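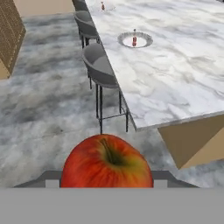
Cementerio de Retstead

El cementerio de Retstead es un recinto funerario de titularidad municipal situado al norte de la localidad de Retstead, junto al antiguo camino de Haltik. Ocupa una ladera de poca pendiente y está dividido en dos secciones, conocidas como la vieja y la nueva, separadas por un muro bajo de piedra con un paso central.

Historia

Los enterramientos de la población se hacían en el terreno contiguo a la iglesia parroquial hasta que este quedó sin espacio. El ayuntamiento compró entonces la parcela actual, que hasta ese momento se dedicaba a pastos. El traslado de restos desde el terreno parroquial fue parcial: se documentaron 73 traslados, casi todos solicitados por las familias. Las lápidas que no se reclamaron quedaron apoyadas en el muro de la sección vieja, donde siguen.

La sección nueva se abrió cuando la vieja dejó de admitir sepulturas en tierra. En ella se construyó un columbario de 52 nichos para urnas, obra del taller de cantería Cuvivetti, que se encargó también de la puerta de acceso.

Descripción

La sección vieja conserva sepulturas en tierra con lápidas verticales, dispuestas en filas irregulares. Las inscripciones más antiguas se limitan al nombre, las fechas y la procedencia del difunto; en las posteriores es frecuente la mención del cónyuge y de los hijos. Varias están en mal estado por la humedad y no pueden leerse enteras.

El panteón Pavliuk, único del recinto, se encuentra al final del paseo principal. Consta de una cámara semienterrada y un frontón liso sin decoración.

Uso y gestión

El cementerio sigue en uso. Las concesiones son renovables y se tramitan en el ayuntamiento, que mantiene el registro de sepulturas. El libro de inhumaciones anterior a la apertura de la sección nueva se guarda en el archivo municipal y puede consultarse previa solicitud. En mayo se celebra una misa al aire libre por los difuntos de la parroquia.

Véase también

Iglesia parroquial de Retstead
Camino de Haltik

Última revisión: 12/08/2024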